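About Lulen Holiday Lights

Lulen puts up, takes down and stores holiday decorations for homes and small storefronts. We started with one truck and a rented garage on Benedetti Street. We now have 2 crews and a heated warehouse, and we still answer the phone ourselves until 6:30 in the evening from October on.

What we do

Most of our work is rooflines, porches and front-yard trees. We measure in late summer, cut the light strings to fit, label every piece with your address and the side of the house it belongs on, and hang it all in November. In January we come back and take it down. Your lights go into a numbered bin and stay with us until the next season, so you don't need to find room in the attic.

Last season we finished 2,682 feet of roofline in the Kekine neighborhood alone. It has a lot of steep gables, and we learned to book extra time there.

We also do wreaths, garland, railings and window candles. If you already own decorations you like, we will hang those. We check the cords and plugs first, and we will tell you if something should be thrown out. We don't charge for the check.

Inflatables

People ask about these more than anything else. Yes, we set them up. We stake them, tie them off and put the blowers on a timer. Our limit is 10 per yard. We don't put inflatables on roofs, and we won't run a cord across a public sidewalk to reach one. If you share a lawn or a driveway, please talk with your neighbors before we come. We have had to move a snowman after dark and would like to avoid doing it again.

Repairs during the season

If a string goes out, call or send a message with your bin number. We aim to be there within 2 working days. Wind damage to anything we hung is covered through New Year's. Squirrels are covered too, within reason. Damage from snow blowers and cars is not, but we will give you a fair price on the replacement.

Other holidays

We do a smaller amount of work for Halloween and the Fourth of July. Halloween jobs are porches and fences only. For the Fourth we hang bunting, and it has to be ordered by the end of May. We don't handle fireworks of any kind.

The Nudus plan

Nudus is our name for the bare-bones option. You get one white roofline across the front of the house, up in November and down in January, with storage included. There are no colors and no add-ons. It was meant for rental properties, but plenty of homeowners pick it now, and it is the plan we suggest if you have never had lights up before and aren't sure how much you want.

Booking

The calendar opens in August. Returning customers get the first pick of dates, and everyone else is scheduled in the order they call. We ask for a deposit when the measuring is done and the rest after the lights are up. If you move away, let us know and we will box up your bin for pickup at the warehouse.
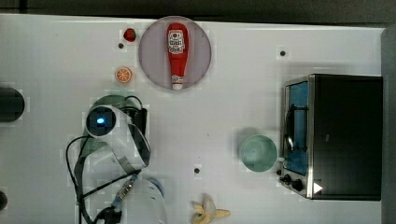
We went with the Nudus plan our first year and added the porch railing the next. The crew was on time both years, and when one string went out in December they had it fixed before the weekend. I do wish the calendar opened before August, as we travel then and missed the early dates.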